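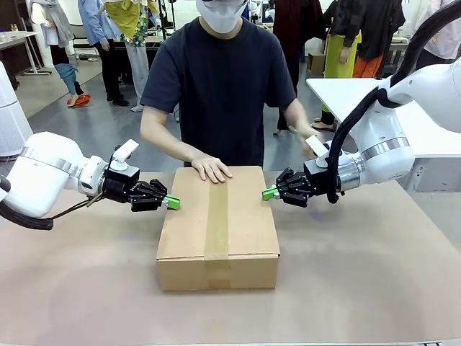 About Stullar

Small parcel and storage outfit, out past the Naltitz turnoff. Started in one shed with a borrowed ute, 15 regular customers and a kettle. Now 148 regulars, same kettle.

Sérgio Vilela does the runs and the quotes. Gopinath Amin does the books, the phones and most of the arguing with suppliers. Two more on the floor, plus a casual or two from June when the citrus growers get busy.

What we do: pick up, pack, store, send on. Household stuff, shop stock, odd things like beehives (empty please). Local runs go out at 6.30 am, second run after lunch if theres enough to fill the van. Storage is by the month, no lock in, 36 bays, a few free at the moment.

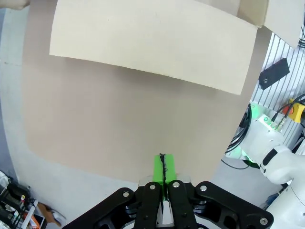
Cartons we sell at the counter, flat or made up. Bring your old ones back if they're still square and we'll take a bit off your next lot. Tape's extra. Bubble wrap by the metre.

We don't do pianos. Did one once. Try Redov, they've got the right trolley and a better back than Sérgio.

Pricing is on the rates page, needs updating, so ring first. Gopinath answers till 5, after that leave a mesage and speak slowly. Parking round the side, not out front, the neighbours at Gu need their driveway.

Dog is friendly. Gate sticks, give it a shove.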